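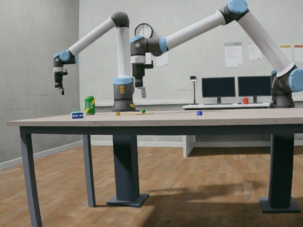 6. Parking the arms and checking clearance

Do this section after both bases are bolted down and before you load any pick routine. You need a tape measure and the Planico pendant.

1. Set the speed limit to 18 percent on both controllers.

2. Jog the left arm until its gripper points straight down over the left part of the table. Open the fingers. Save this pose as PARK L.

3. Jog the right arm in from its end of the table, elbow high, gripper down and empty. Save it as PARK R.

4. Measure from the tabletop to the fingertips of each gripper. The minimum is 400 mm.

5. Run PARK L, then PARK R, one at a time. Keep a hand on the stop button.

6. Run both together only if step 5 was clean.

Note: If you built the Basto bench at the full 912 mm height, enter that as table Z on both controllers.

CAUTION: The right gripper parks close to the left arm's column. Never jog the left base with the right arm parked — move the right arm out first.

Comments (2)

vatholm_shed
Error 422 at step 3 every time. Fixed it by homing the right arm again.

Severino Quintana
Does PARK L survive a power cycle? Mine was gone the next morning.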